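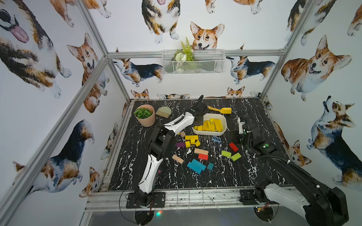

## "The dog learns the house, and I learn the dog"

The owner of Palden, a small dog boarding house outside the town, asked me not to use her name. "Write only Palden," she said. "People know the place, they do not need to know me." So I will do it like this.

She takes 14 dogs at most. In October she had 15 for one night, and she did not enjoy it. "One more dog is not one more dog. It is a new mood in every room." Now she keeps a waiting list in a paper notebook and does not change it for anyone.

Before Palden she worked in the office of Ruiz-Ortega, a moving company, and walked the neighbors' dogs in the evening. I asked when she decided to leave. She thought for a long time. "I had saved nearly 400 dollars from walking. It was not enough for anything, but I bought fence with it."

We talked in her kitchen, while an old corgi called Panik slept on my shoe. He came for a weekend and his family moved abroad, so he stayed. I wanted to know if the name is fair. "When he came, yes. He was afraid of the kettle and of men with hats. He is still afraid of the kettle."

The first night is the most difficult part of the work, she told me. She asks the families to bring a blanket which was not washed, and she feeds the new dog alone. Some owners call three times before midnight. "I answer two times – after that I sleep."

She has strong opinions about food. Short dogs with long backs should stay thin, she says, and she weighs every portion for them. Panik gets 300 grams a day, divided in two. The other corgi in the house, Omar, belongs to a teacher and steals.

At five o'clock the dogs began to stand up, one after another, and went to the back door. She took her boots from the shelf and asked if I would hold the gate.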